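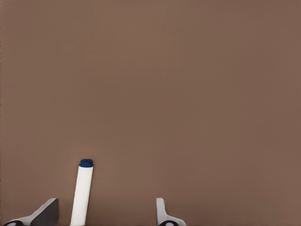
Íñigo Boateng

Comparamos dos pinzas de dedos paralelos, la Kernisico y la Zollholm, con una tarea de aspecto humilde: coger un rotulador blanco de tapa azul. Todo en simulación, donde romper un dedo sale gratis. El rotulador arranca casi siempre más cerca de un dedo que del otro, y ahí empiezan los disgustos.

Lanzamos 1000 intentos por pinza. La Kernisico centra mejor; la Zollholm empuja el rotulador con una confianza admirable y lo pierde en casi 20 de cada cien. Bajar la velocidad de cierre ayudó a las dos. Cambiar el controlador en diciembre, a una semana de la entrega, no ayudó a nadie.

Queda pendiente repetirlo con el brazo de verdad.

Proyecto Plamadari · Contacto · Volver arriba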